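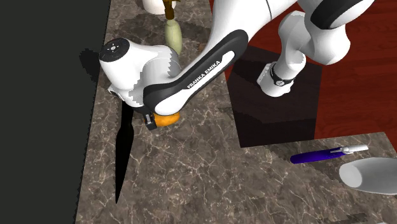

Pakzad stone sealer, the small bottle. 4 stars out of 5

Ok quick one because I have to be out the door. We redid the kitchen in March, stone counters, and the installer (Florin Ciobanu, nice guy, talks a lot) said seal it yourself and save the money. So I did. Bought the Pakzad on my sister's say-so.

Putting it on. Easy. Wipe the counter down, let it dry overnight, pour a little, spread with a soft cloth, wait, buff. I did 2 coats. Second one went a lot quicker. The instructions say wait between coats but the print is tiny and gray on gray, had to take a picture with my phone and zoom in. Come on.

Smell. Strong for an evening. Windows open, fan on, gone by breakfast. My last sealer was Cidon and that one hung around for days and made the bread taste funny, or I thought it did.

Does it work? Mostly. Water beads up nicely. Coffee wiped off no problem after I forgot it there through lunch. Olive oil, fine. Lemon juice left a dull mark by the sink, but the bottle does say it won't stop acid etching, so thats on me. Red wine I haven't tried and dont plan to.

Things I didn't like:
The cap. Drips down the side every single time, so the bottle is sticky and now the shelf under the sink is sticky too.
Streaks if you leave it too long before buffing. I got a hazy patch next to the stove and had to go over it again with a bit more sealer and rub like crazy. Came off in the end. My arm was sore.
No cloth in the box. The Zuvholm kit comes with one, and gloves. Costs more though.

How long does it last, no idea yet. It's been some 3 months and the beading is a little weaker near the faucet, everywhere else still good. Fouzia Tanoli at the tile shop told me to do the busy spots again twice a year and leave the rest alone. Probably will.

Color. Didn't darken the stone, at least not that I can see. Do a test spot anyway, somewhere behind the toaster.

One bottle did the whole kitchen plus the bathroom shelf with a bit left over. Good value. Would buy again, would pour it into a diferent bottle first.

Update 5th June: somebody asked about daily cleaning. Dish soap and warm water, thats it. No vinegar!!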